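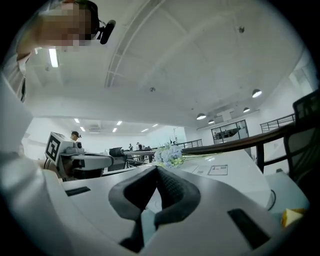 10/23/26. Neck no better. I slept on the left side again and woke up at four with the ache running from behind my ear down to the shoulder blade, and then lay there until it got light. Saranya Panicker told me at my first appointment to look at how other people hold themselves, and now I can't stop doing it. Somebody leaning over from above, head down, dark band around the top of it, pale sleeve running down from the shoulder, and all I think about is the weight of the head and what is holding it up. She says a head weighs as much as a bowling ball. I have bowled and I know what that does to your arm by the last game.

Did the morning exercises before coffee. Chin tucks, then the one where you lie on the floor with a rolled towel under your neck and nod. The towel was the wrong one, too thick, and I had to get up and find the old blue one in the dryer. Addo thinks that when I'm on the floor it is for his benefit and stands on my hair. I put him in the hall and he cried at the door the whole time. Finished the nods and skipped the wall slides.

Drove to Nolturden for the appointment. The parking lot was full because the dentist next door is having its walls done, so I parked by the hardware store and walked. Backing into the space was the worst part of the day. I can turn to the right almost all the way now but to the left I get as far as the side mirror and then it stops. I used the mirrors and went slowly and a man in a van waited for me without honking.

Saranya measured again with the plastic angle thing. Left rotation is up a little from last time, right is the same. She wrote it down and didn't make much of it. She pressed on the spot at the base of the skull for a long while and it hurt and then let go, and for the walk back to the car I felt tall. It had worn off by the time I got home. She wants me to drop one of the exercises, the shoulder shrugs, and add one with the stretchy band, pulling it apart at chest height. The band she gave me is green. She had me do it in front of the mirror and told me my left shoulder comes up toward my ear every time, and I hadn't felt it doing that at all.

She also asked about work. I told her the truth, that I do the pattern cutting on the dining table and it comes up to my hip. She asked how long I stay bent over before I stand up. I said it depends on the piece. She waited. I said most of the morning. So the new rule is a timer, 40 minutes and then up, walk to the mailbox or the back fence, and back. I set it on the stove when I got home and obeyed it twice. The third time I was in the middle of the lining for Suryani Nair's coat and turned it off.

The coat is going to be good. She picked a gray-green wool, heavier than I wanted, and it frays if you look at it, but it presses flat. I have the fronts and back cut and the sleeves still to do. She needs it for January, when she goes to see her daughter. I told her before Christmas. I'd like to have not said that.

Looked at tables again after lunch. The one that goes up and down with a motor is 1,190 dollars before delivery. There is a plain high one from Drornemum for 450 that doesn't move, and you can buy longer legs for it. Gopinath Rai says he would put my dining table up on blocks for nothing, as long as I don't mind it looking like a table on blocks. He did his mother's bed that way. My worry is eating at it. I would need stools, and I'd need to get up on the stools. I measured from the floor to my bent elbow with the tape and wrote the number on the back of the electric bill, and now I can't find the electric bill.

Usha Pai called around three. She'd heard about the neck from Narendra and wanted to tell me about the Tritby pillow, the one with the dip in the middle. She had one and gave it to her brother. She says you hate it for a week and then you can't go back. I asked why she gave it away, then, and she said she never got past the week. We talked for a long time, mostly about her roof. I had the phone held against my shoulder for the first half of it and had to switch to the speaker when my arm started to tingle. Must tell Saranya about the tingling. It went all the way to the thumb this time and stayed a few minutes.

I should write down what makes it worse, which she also asked for. Phone on the shoulder. Carrying the laundry basket on one hip. Reading in bed. Looking down to thread the machine. Peeling potatoes, which surprised me, but I did five pounds of them on Sunday for the church supper and could hardly lift a cup after. Things that help: the hot water bottle, lying flat, walking if I swing my arms, a long shower. Aspirin does nothing that I can tell. Cold packs make it tighten up, though she says to give them another chance.

Rained from four on. I did the new exercise with the green band in front of the hall mirror and watched the left shoulder. It does come up. If I breathe out first and think about my back pocket, which is what she told me to think about, it stays down for 2 pulls and then creeps. Did ten. Took the hot water bottle to the armchair and read the last chapter of the library book holding it up on a cushion so I wouldn't have to look down. My arms got tired, but the neck was all right.

Supper was the rest of the lentil soup and toast. Narendra Sandhu brought back my ladder and stayed to look at the gutter, which is pulling away over the kitchen window. I couldn't tip my head back far enough to see what he was pointing at, so I took his word for it. He'll come Monday with screws if it's dry.

Going to try the right side tonight with a towel rolled inside the pillowcase. Timer again tomorrow, and leave it on this time. Cut the sleeves in the morning when the light is good on that end of the table. Call the library about the large print one. Dog needs his drops.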